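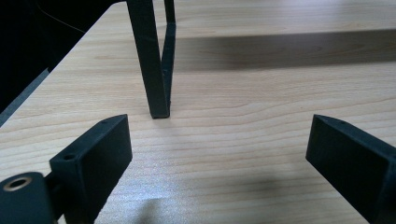 Soup season! I have been waiting for it since the end of summer, and this year I finally got serious about the one I can never stop thinking about, which is plain old red lentil soup. I ate my first really good bowl of it at a little lunch counter in Gomell back in October, on a trip where it rained the whole time and I had packed the wrong shoes. The man who runs the place, Ayman Obeidat, squeezed half a lemon over the top before he handed it to me, and I think I said "oh wow" out loud.

So of course I came home and tried to make it. My first pot was fine. A bit flat, kind of dusty tasting. The second one was better, and by then I had worked out that I was rushing the onions. They need a good 28 minutes on low heat, and yes, that feels like forever when you're hungry, but they go so soft and sweet that they melt right into the lentils. I put the radio on and stir when the song changes.

The cumin was my other problem. The jar in my cupboard had been there since I lived on Gilbert Street (I moved out of there a long time ago!) and it smelled like cardboard. I bought whole seeds at the Grisel market, toasted them in a dry pan and crushed them with the bottom of a mug, and the whole kitchen smelled amazing.

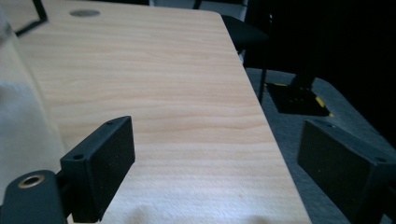 Now I make it the same way every time. 200 grams of red lentils, rinsed until the water stops looking like milk, 2 onions, one carrot, a fat spoonful of cumin and enough water to cover it all by a couple of inches. Salt goes in near the end. I like it blended about halfway, so there's still something to chew on, but my sister wants hers perfectly smooth and we have agreed to disagree.

Then the lemon. More than you think! I used to add it to the pot, but it tastes so much brighter squeezed over each bowl right before you eat - that part I stole directly from Ayman. A little melted butter with red pepper flakes on top is wonderful too, if you have the energy to wash one more pan.

It freezes really well. I took a tub on the train to Vundton last week, still half frozen when I left, and had it for dinner with the end of a loaf of bread. Next I want to try it with a handful of rice thrown in, the way my neighbor does, and maybe some dried mint if I can find any that still smells like something. If you have a favorite topping, please tell me in the comments, I have a lot of lentils left.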